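The Vergara Walking Map, Second Printing

Folded map, printed both sides, 40 numbered stops
Sold by Duvus Local History Press

Hi, and thanks for stopping by. I'm Nuanchan Nuchit, and I drew this map. Well, I drew the streets and the little trolley. The digging through deed books was mostly Sakda Meesuk, who has more patience for old handwriting than I'll ever have.

If you've walked through Vergara you've probably gone right past the old trolley line without knowing it. The rails came up long ago, but the route is still there if you know how to look. There's a bend in Mill Street that makes no sense until you learn the cars needed a wide turn. There's a stone retaining wall behind the hardware store that held up the embankment. And there are the two gateposts on Celon Avenue, which everybody (me too, for years) took for the entrance to some rich person's driveway. They marked the waiting shelter!

The first printing was 200 copies and they were gone by December. I had a list of fixes taped to my kitchen cabinet by then, so I'm glad we got to do it over.

What's new in this printing

I moved stop 17. A reader wrote in with a family letter that put the car barn on the north side of the creek, and Sakda found a survey that agrees with her. So the barn has crossed the creek, and I apologize to anyone who stood on the south bank last summer looking at a parking lot.

The type is bigger. I heard you. The street names used to be tiny, and now I can read them without my glasses on a bright day.

The back side has a street index, plus a short history of the line with the three route changes drawn separately. On the old one they were stacked on top of each other in different kinds of dashes, and I got lost in it myself.

The paper is heavier too. It folds down to fit a jacket pocket, and you can open it out flat on a table when you want to plan a route.
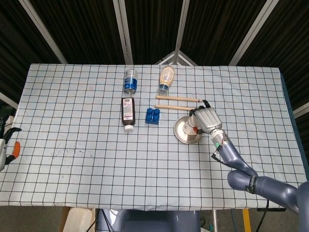 How to use it

The stops run from the depot site out to the end of the line at Celon Park. The whole thing takes me 90 minutes if I don't talk to anybody, and I always talk to somebody. You can do it backward, but the hill is on that side, so be warned.

Solid circles are things you can still see. Open circles are places where something used to stand. Please stay on the sidewalk at the open circles - most of them are people's front yards now.

Stops 22 through 26 are on the gravel path behind the school. It's fine for a stroller with decent wheels, but it gets soft after a lot of rain. The detour along Orchard Street is marked with a thin dotted line.

Using the index

Every old street name is listed next to the new one. If you're coming from Finditz, our online lookup for old Vergara addresses, the grid letters match, so an address that comes up as D4 there is D4 on the paper map.

Ordering

One map is 5 dollars, and it's the same price at the Duvus table at the Saturday market. We start mailing this printing on February 3, 2024. Maps go out folded in a stiff envelope. If you want yours flat for framing, say so in the order notes and I'll roll it in a tube (the tube costs extra, sorry).

Teachers, please write before you order a class set. I keep a stack of first printings with a corrected stop 17 penciled in, and those are free while they last.

Found a mistake? Tell me the stop number and where you read or heard different. Sakda checks every one of them, and he's already started a folder for the third printing.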